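Kasville T2 Twin-Arm Grocery Sorting Kit

In stock again from June. Orders, quotes, spare fingers – see bottom of page.

Small-item sorting, ready to bolt down. Two arms, a rail frame, gripper cameras, software and a bag of hardware you will probaly have left over. Made for labs, small packing rooms and schools that want to get arms moving over real store-bought stuff without spending a semester on brackets.

Ships from our Flevmont shop. Two crates and a flat pack. Bring a friend for the big crate.

What it does
Picks mixed groceries and drugstore items off a table or out of one bin, puts them in another. Cartons, squeeze bottles, packets, little tubes. You teach it by guiding the arms by hand, the software (Nivurard, license included) records the moves, you train overnight and run it the next day. Or write your own code, plenty of people do.

No fancy bins needed. Cheap plastic baskets from the dollar store are fine and so is a kitchen table top, as long as it's flat and doesn't wobble.
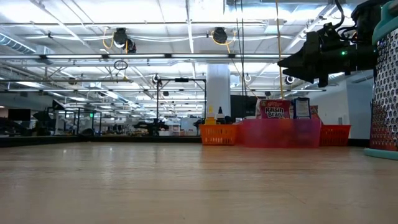 Lighting. People ask this one every week. Regular overhead office lights will do. Direct sun through a window won't, it washes out the gripper cameras in the afternoon and your picks get sloppy after 2. Pull the blinds.

Table. Solid wood or a decent composite. Glass is a no. Shiny laminate works but expect more missed grabs on clear packaging. Clamp the frame first, arms second. Do not do it the other way, we get the phone calls.

Grippers
Parallel fingers, matte black, notched on the inside face so they can hold on to thin edges and round caps. Swap in five minutes with the hex key in the bag. Opens wide enough for most cartons on the short side – cereal boxes you grab by the narrow edge or the top flap, never across the front.

Spare fingers sold in sets of 4. Get a set. You will chip one in the first month, everybody does.

Each gripper has its own small camera looking down past the fingertips. Same cable run as the motor power, so one bundle per arm. Leave slack at the elbow.
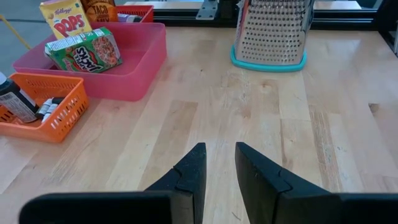 Baskets with slots: fine, but train on them seperately. The fingers like to find the slots. Solid-sided trays are easier to start with, then move up. We tell new users to spend the first day on one tray and one kind of box, nothing else. Boring but it saves you a week.

Wipe the fingers down now and then. Dry cloth. No alcohol on the pads, it dries them out.

Who is using it
Loubna Erraji runs the packing line trials at Tekleab and had the kit on her floor all spring. Her notes, shortened by us with her OK:

"Setup took most of a day, mainly cables. Boxes were good by the second session. Lip balms and little caps took a lot longer, they roll. I would like a longer cable for the right arm. Would I buy another one, yes, next budget."

Longer cable now in the box, both sides. Thanks Loubna.

What's in the crates
– 2 arms, black, with mounts
– Frame rail, cut and drilled, corner brackets
– 2 grippers with cameras
– Overhead camera and post
– 4 spare fingers (one set, first one is on us)
– Power supply, E-stop, cable ties (pack of 50)
– Nivurard license, 2 seats
– Printed quick start, the real manual is a download 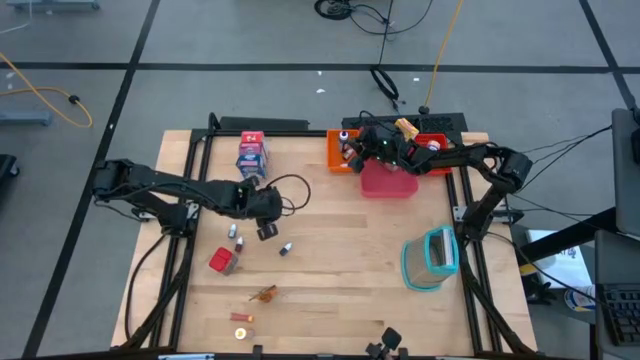

What's not in the crates
Table. Computer. Monitor. Bins. Groceries. A desk right beside the table for the keyboard is a good idea, you want to be close to the E-stop while you're tuning.

Third arm option
Yes you can add one. Same frame, extra mount, extra license seat. Lots of people use it as the arm you guide by hand so the other two can stay put, others run all three on the job. Needs the bigger power supply, tell us when you order or we'll send the small one and then there's shipping both ways.

Mount it at a corner. Keep the reach zones from crossing until you have the collision settings done – page 5 of the quick start. 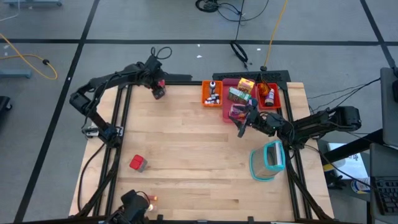 Floor space: leave room to walk on at least three sides. Tape off a line so visitors know where to stop. Cables on the floor go under a cover or off to the back, your choice, but don't park a chair on them.

Snack bags and other soft packs are OK at slow speed. Go in from the top seam. Full speed on a chip bag gets you crumbs.

Warranty and returns
Arms and motors, 2 years. Grippers, one year. Fingers and pads are wear parts, no warranty. Returns in the original crates please, so keep the foam.

Ordering
Email or call the Kasville desk in Flevmont, mornings are best. School pricing on request, have your purchase order number handy. Current lead time is 4 weeks, third arm adds one more. Spare fingers and cables ship same day if you get the order in before 2.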